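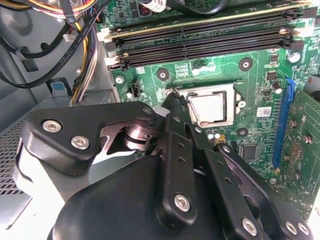 The processor should be the last part to leave the board and the first to go back, Veronica Mihăilă wrote in response to the draft procedure, and a worker who treats memory and processor as equal risks will damage the processor.

26 April 2019
Simin Fallahi and Csenge Fodor

4.2 Removal and checking of parts

The remark led to a change in the order of work at the Preda workshop. Under the draft procedure, the worker opened the case and dealt with the parts from the top of the board downwards. Under the revised procedure, memory is handled first and the processor is left in its socket until the slots have been inspected. The study covered 412 desktop computers received for repair or reuse. All were worked on with the board left in its case, as the workshop has little bench space and the cables need not then be unplugged in full.

Memory gave few difficulties. The latches at both ends of a slot are pushed outwards before the module is drawn up, and a module that resists is checked again at the latches before more force is used. Empty slots are examined for dust and for bent contacts. The slot in which a module was found is written on the job sheet, so that a fault can later be traced to the slot or to the module. In the first weeks this entry was often left blank, and about 80 sheets had to be set aside when the slot results were drawn up.

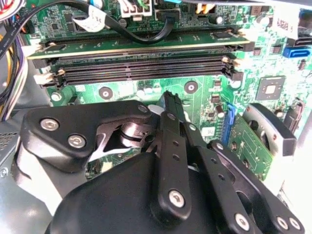
Figure 3. Bank of four memory slots with a module in the topmost slot and the remaining three empty.

The processor calls for more care. With the cooler off and the old paste wiped away, the retention bracket is released and the processor is lifted straight up by its edges. Sliding it sideways was the most frequent cause of harm recorded in the study, and on several boards the socket could not be used again. Workers were asked to note the direction of the processor before lifting it, and to keep

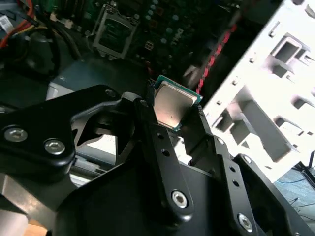 the tray within reach, so that the part is carried over the open case for as short a distance as possible. Each tray is lined and holds a single processor. The Bodar trays first supplied were too shallow for this purpose and were replaced in May of the previous year.

Refitting follows the same steps in reverse. The corner mark on the processor is matched to the mark on the socket, and the part is lowered without pressure. Only the bracket should press it down. Where the bracket does not close easily, the worker opens it and begins again. Demetrius Kapoor proposed a second check by another person at this point, and the proposal was adopted for boards with a previous socket repair. Results by type of fault are given in Section 4.3.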